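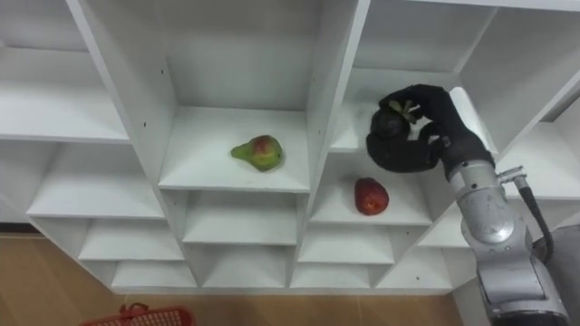
Gobnait Rafferty keeps her fruit on a bookcase. I'd heard this before I went up to see her, and I spent the walk to her door wondering how to bring it up politely. I needn't have bothered — she had the kettle on and was talking about pears before I'd found a chair.

"People put everything in one bowl," she said. "Then the thing at the bottom goes soft and takes its friends with it, and you find out when you smell it!"

So she gives every piece its own spot. One pear, one cubby. She got the idea from her old neighbor in Rurnport, Eckhard Nolte, who stored apples on slatted trays in his cellar and wouldn't let any two of them touch. Gobnait doesn't have a cellar. She has a white shelving unit with open squares, bought secondhand from Volker Harms when he closed his stationery shop in 2000, and it has moved house with her ever since.

"Volker kept envelopes in it," she told me. "He thought I was mad. He still asks after it, you know, like it's a dog."

I asked about the little screw holes (I have the same ones in my own shelves and they drive me crazy). She shrugged. She meant to fill them one October and then she didn't, and now she'd miss them.

Her routine is simple enough. When the shopping comes home she tips it out on the table, looks each piece over, and wipes off anything dusty. Whatever's ripest goes at the height of her hand, so she'll grab it without thinking. Hard pears go farther along, where she can forget them for a few days. Then every morning she does what she calls her rounds, with a red basket on her arm, picking out whatever has to be eaten by supper.
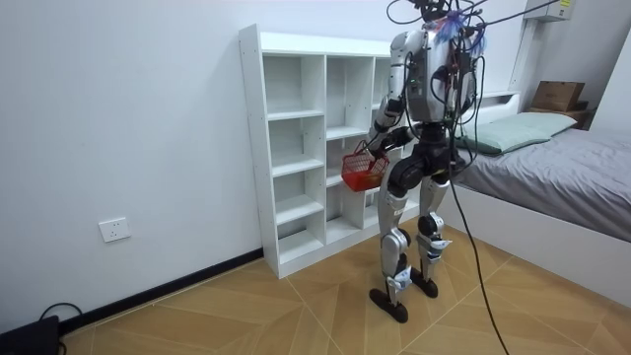

Does the fruit need to be kept in the kitchen?

Any room will do as long as it's cool and out of direct sun, and Gobnait thinks a bedroom is often better than a kitchen, where the stove warms everything up.

She was firm on that one. Her friend Tonantzin Cuevas tried the same setup next to an oven and lost nine pears in a week. "Nine! We made sauce," Gobnait said. "It was very good sauce, but you can't live on it."

Then we got onto baskets, and I should warn you she has opinions. She likes plastic, with holes, and she likes a handle that stands up by itself. Wicker is lovely until a plum bursts in it.
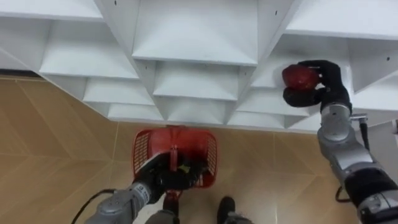 A plastic one goes under the faucet and it's done, and you can set it on the floor while you sort out the bottom row without worrying what it's picking up. She also won't fill it more than halfway. Bruises, she says, come from carrying much more than from keeping, and most of us haul fruit around as if it were potatoes.

I asked what she does with bananas. She made a face. "They hang in the hall. They're not invited."

She sent me home with two pears in separate paper bags, and orders to keep them apart.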